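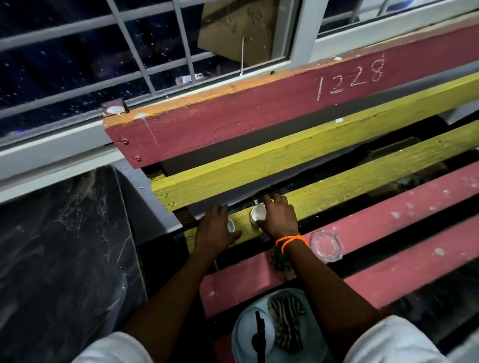 Unitz suspends two-handed wiping mode on Leung robots after pressure fault

BRORKTON, March — Unitz has suspended the two-handed wiping mode on all Leung workshop robots following a fault in which the wiping arm continued to press against a surface after it should have stopped. The suspension applies to every unit running the current control software. Other functions, including lifting, carrying and placing of small items, remain available under the conditions set out in this notice.

The fault came to light at a stone finishing yard in Brorkton, where a Leung unit was cleaning a polished slab that had been stood at an angle against a wall. The left arm held a spray bottle and the right arm moved a cloth over the stone. During the pass the foot of the slab shifted on the floor. The robot read the movement as a loss of contact and increased its pressure. The slab slid further, and an operator used the stop button. The slab cracked along its lower edge. No one was hurt.

Unitz was told the same afternoon and asked the yard to leave the unit switched off until its logs could be copied.

Engineers have since reviewed 2447 wiping passes recorded at customer sites. In 94 of them the pressure stayed above the set limit after contact had changed. Most of these passes were made on fixed surfaces such as worktops and sills, where the extra pressure had no visible effect and was not reported.

The cause has been traced to the way the control software combines two readings. The wrist sensor, supplied by Stalteck, measures the force on the cloth. A separate estimate, taken from the head camera, gives the position of the surface. When the two disagree, the software should stop the arm. In the affected version it instead waited 700 milliseconds for the camera estimate to settle, and kept pressing while it waited. Dark polished stone makes the delay more likely to matter, as bright reflections move across the surface with the camera and can be taken for movement of the stone itself.

"The sensor reported the correct force throughout," said Adelmo Guerra, head of control engineering at Unitz. "The error was in our software, which gave the camera priority for longer than it should have done. The waiting period was added to prevent false stops on shiny surfaces, and it was tested only on surfaces that could not move."

Stalteck has confirmed that its wrist sensor is not subject to recall and does not need to be recalibrated.
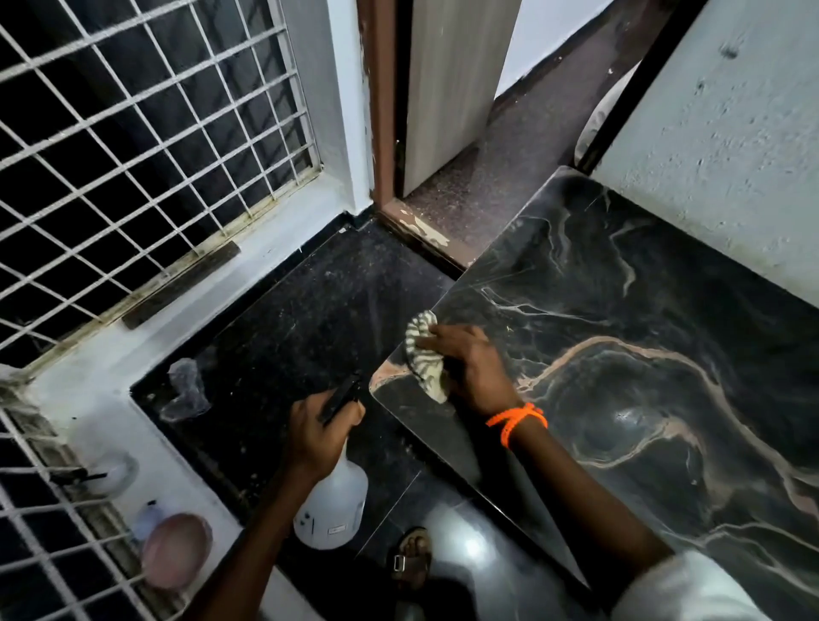 PRODUCT SAFETY

Until further notice, leaning or unfixed slabs, panels and sheets must be cleaned by hand at all sites using Leung robots. The robot must be parked with its arms lowered and must not be used to steady the piece while a person works on it. Existing site rules on securing stone continue to apply.

Operators should take the following steps:

Open the task menu and check that two-handed wiping is shown as disabled. Units connected to the Unitz service network have been changed remotely. Units that are not connected must be changed at the panel.

Delete any saved routine that calls the wiping mode as one of its steps. A routine left in place will stop with error 800 and hold the arms where they are, which may leave a bottle or cloth in the grippers.

Do not switch to single-arm wiping as a substitute. The same pressure control is used in both modes, although the fault has been recorded only with two arms.

For the placing of cups, plates and other light items, use the low-force setting. Tests on this setting showed no excess pressure, and it does not use the waiting period described above. Glass items should be left out of automatic routines until the revised software has been installed.

Report any piece found cracked, chipped or out of position after a wiping pass, including passes made before the suspension. Please keep the unit's logs. They are overwritten when storage is full, and a technician can copy them over the service port without restarting the robot.

REVISED SOFTWARE

A revised version is now in testing at the Unitz site in Brorkton. It removes the waiting period, so that any disagreement between force and position stops the arm at once. It also adds a check at the start of each pass: the arm applies a light push, withdraws, and compares the surface position before and after. If the surface has moved, the task is refused.

"We expect more false stops, particularly on polished stone," said Covadonga Mateos, who leads product safety at the company. "Customers will find the robot slower on that kind of work. The mode will stay off until the test results have been reviewed by an engineer outside the project team."

That review will be carried out by Anum Khattak. Unitz will publish her findings along with the release notes. No date has been set for restoring the mode.

Customers who pay for wiping as a separate option will not be charged for it during the suspension. Claims for damaged stone are being handled individually.

Technical enquiries: Osvaldo Sanna, Field Service, Unitz
Press enquiries: Afroza Haque, Communications, Unitz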